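Praying when you are tired

Feb 15, 2019

I have been meaning to write about evening prayer for a while, and it has taken me until now, which probably says something about my evenings.

When I first joined the church at Drivuditz I was given a small booklet of daily prayers. It had one page for the morning and one for the night. The morning page I managed well enough. I am awake early anyway, and I have always found it easy to speak to God before the house gets going. The night page was another matter. By the time I sat down with it I had usually read the first line three times and taken in none of it.

For years I treated this as a fault. I thought that if I loved God properly I would be able to stay awake for him. I used to read the account of Gethsemane, where the disciples fall asleep while Jesus is praying, and feel it was written about me. "Could ye not watch with me one hour?" I could not watch for ten minutes.

Two things changed my mind, and both of them happened slowly.

The first was going through the Psalms again last winter. I read them in order, one each night, and did not try to do anything clever with them. Psalm 4 ends, "I will both lay me down in peace, and sleep: for thou, Lord, only makest me dwell in safety." I must have heard that verse many times. What I had not noticed was that going to sleep is part of the prayer. The man says he will lie down, and he says why he is able to. Psalm 127 says much the same, that it is vain to sit up late, "for so he giveth his beloved sleep."

The second was a retreat at Postmont in April. It is a plain place, a stone house with a chapel at one end and a vegetable garden at the other. We kept silence after supper. The last service of the day was very short, two psalms and a reading, and then the lights were put out and everyone went up to bed. I had expected something longer. I remember lying there feeling a bit cheated, and then waking up and it was morning.
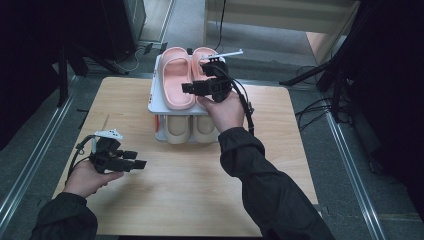
I asked one of the sisters about it before I left. She said that the office at night was kept short on purpose, and that most of the community had been up since before five. They said what they could say with attention and left the rest to God. She did not seem to think this needed any more explaining.

So I have cut my evening prayers down. I sit on the edge of the bed, and I go back over the day in my mind from the morning onwards. Where I see something to be thankful for, I say thank you. Where I have been sharp with someone, or have put off a thing I knew I should do, I say sorry and ask for help with it tomorrow. Then I say the Lord's Prayer and put the light out. If I fall asleep before the end of it I no longer go back and start again.

I have kept the names of people I pray for in a notebook, and I have moved that to the morning. There were some 40 names in it at one point and I was rushing through them like a shopping list. I now take a few each day. It means a person may wait a week for their turn, and I was uneasy about that at first. But God knows about them on the other days as well.

There are still nights when I would like to pray for longer, and then I do. They tend to come when I am worried, and I don't think it is wrong to stay up with a worry and talk to God about it. Jacob wrestled until daybreak. But he only did that the once, as far as we are told.

Someone at our house group on Trakico Road asked whether this was just a way of making excuses. It is a fair question and I have thought about it. I do know the difference between being tired and not being bothered, and some evenings it is the second. On those evenings I try to say so, and then pray anyway.

If you would like something to use at night, the hymn at number 587 in our book is a good one, and the second verse can be said on its own as a prayer. I have copied it on to a card and keep it in my Bible at Psalm 4.

Next time I hope to write about fasting, as Lent is nearly here and I have been asked about it.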